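Search this site
Enter keywords
Go

Wadberg project: water sampling results and next steps

Drukar Resources has completed the latest round of groundwater sampling at its Wadberg copper property and has delivered the results to the Mellor district office. The samples came from wells on both sides of Cakby Creek, including 3 wells added at the request of landowners downstream. All results were within the limits set out in the company's exploration permit.

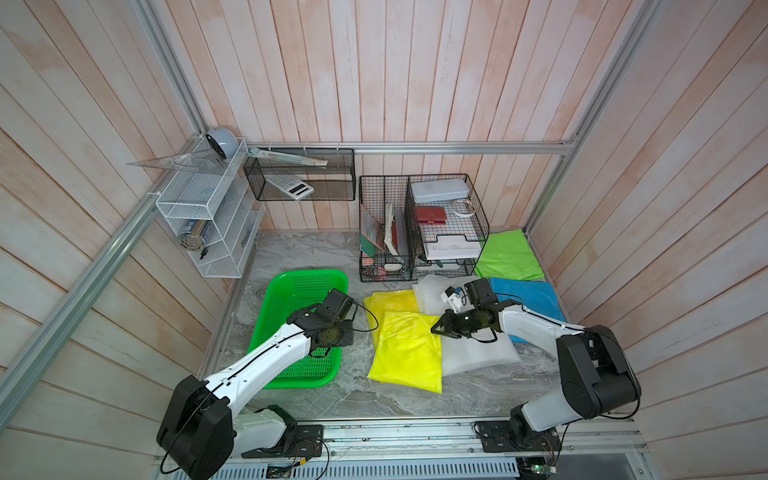 Residents asked at the last public meeting how samples are kept apart between the field and the laboratory. Each bottle is sealed and labeled at the well, and the label number is entered in a log that the landowner may sign. Bottles from one well travel together in one container and are not combined with those from any other. An open basket such as the bright green mesh one, on the left side of the floor, would not meet the requirement, which calls for a closed and insulated case. Copies of the log are available at the Mellor information office on request.

Exploration drilling remains paused while the district reviews the company's amended plan. The plan covers 1389 hectares and moves two drill pads farther from the creek. It does not change the permitted hours of work or the route used by trucks.

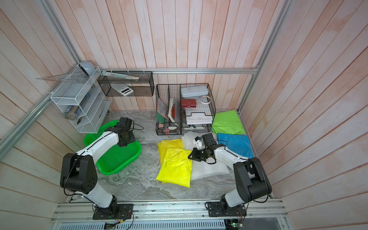 The district received 1204 written comments on the amended plan. Many concerned dust on the Cakby road and the condition of the lower bridge. Drukar has agreed to pay for an independent inspection of the bridge before any heavy equipment returns to the property, and the inspector's report will be given to the district at the same time as to the company.

"We expect a decision in December and will not resume drilling before then," said Reece Birkett, community relations manager for the Wadberg project.
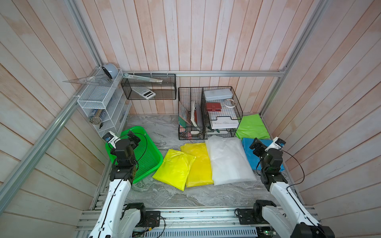 Two arms with black grippers, one over a green mesh tray and one over a blue fabric packet.

Landowners who wish to have a private well added to the next sampling round should write to the Mellor information office. Wells must have a working cap and safe access on foot.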